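Hand-held gripper, table demos: keep the empty parts or cut them?

merike_z
We are collecting demos for the Porkura policy, 409 episodes until now. Many begin with the gripper open over bare wood. Do you trim this before training?
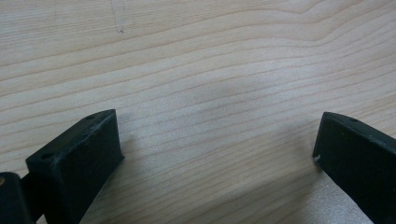
Open fingers, nothing between them.

stellov_rig
Trim it. When I left long idle starts in, my policy learned to wait.

helju_l
I disagree. If you cut every start, the model never sees "open and no object" as a state. I keep up to 125 steps before the first motion and it does no harm.

merike_z
Helju, our views also differ. In some of them other things come in at the border, and I don't know if this counts as idle.

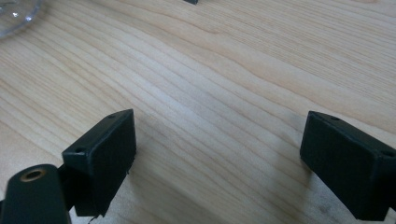
Same table, with something of clear glass in the upper left corner.

helju_l
I would keep that one for sure. There is something to look at.

stellov_rig
Keep it, fine. But 125 steps is too much for short tasks - I would say five.
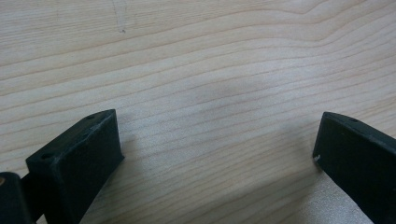
My own worry is shortcuts more than idle time. The model can learn the table instead of the task. The faint grayish mark near the top edge is what I mean, because if it shows up in most starts, it becomes a landmark. I would move the board between sessions, or turn it.

merike_z
We never turned the board. I will do the next 800 episodes in two directions and train both ways, with starts and without. Results in November, I hope.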